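Clurkstead handover set: data card
Maintained by Suha Shboul and Fares Nseir. Last revised April 6, 2023.

Read this before you cite the headline number. The set holds 187 demonstrations of two-arm handling of small objects, teleoperated, and it was put together to test one claim: that adding wrist views to a fixed view makes a policy better at passing things from one gripper to the other. The first write-up said it does. I (Suha) am less sure than I was in November, and this card is mostly about why.

What is in it

Each episode has a fixed view of the cell, a wrist view from each arm, joint positions and gripper commands. The cell is small, with a marble-patterned top and floral wallpaper on the walls. Busy walls are supposed to stop the model from leaning on a clean background. Maybe. The same paper is up in every episode, so a model can just as well learn the flowers by heart.

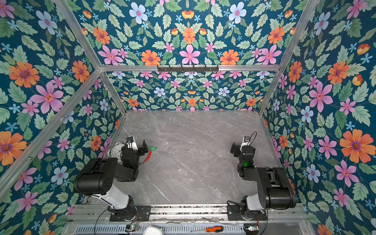
Splits are by operator, with three operators in training and one held out. Felicidad Yap did most of the training episodes, and her style is easy to pick out in the joint traces: she slows down well before contact. We didn't balance for this. If your policy also slows down before contact, you may have learned Felicidad.

The result, and what I think of it

With wrist views the policy reached 90 percent on our handover test. That number comes from one checkpoint, picked after looking at the test runs, which is a bad way to pick a checkpoint. Dima Jaber retrained with 11 seeds and the spread was wide enough to swallow most of the gap. The fixed-view baseline also got less tuning. Please don't quote 90 without saying so.

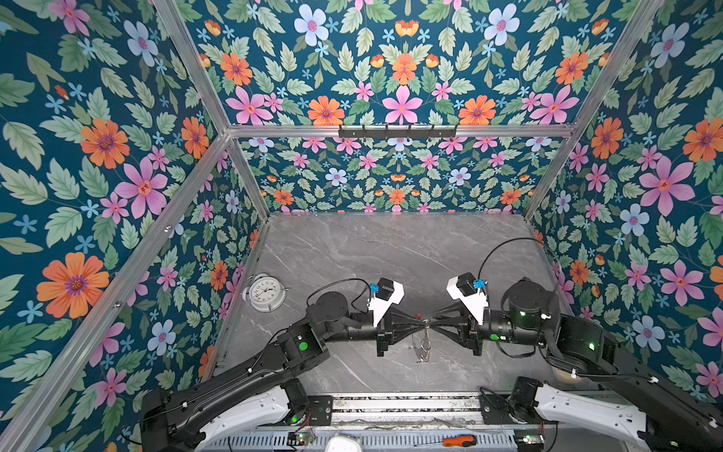 Fixed view: key ring between the two grippers.

Thin metal objects are where I expected wrist views to help most, and they may. But "success" was scored by a person watching the fixed view, where a poor grip and a good one can look much the same. Hiba Twal rescored a batch from the wrist views and disagreed with the first scorer often enough that we stopped calling the labels ground truth.
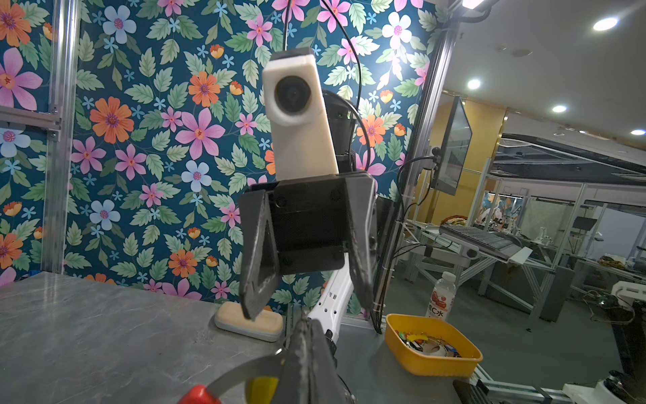
Can I use the set to compare two policy architectures?
Only if you train both from scratch with the same seeds and the same tuning budget, and report every seed. The published checkpoint is not a fair baseline for anything.

Known problems

Lighting was not controlled. Glare on the tabletop changes between episodes and we have no log of it. A policy trained with the Ververidis loader will see cropped wrist views by default, so turn that off if you want what we used. 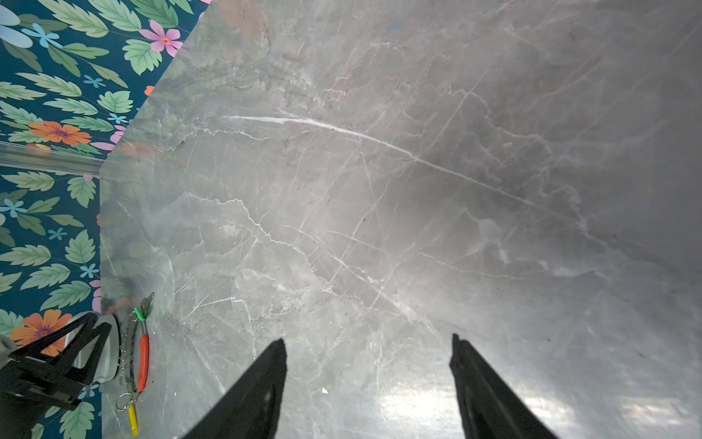
Wrist view: keychain assembly near the edge of the marble, gripper fingers apart.

Clock sync between views drifts by up to 3 video steps in the longer episodes. The script in tools/align fixes most of it and makes a few episodes worse. Check by eye.

License and contact

Free for research use. Storage is paid for by Fundden through the end of the current grant, and there is a mirror at Kutcombe that may lag behind. Send corrections to Fares, with the episode ID and which view you were looking at. Failed replications are welcome and will be linked from this card.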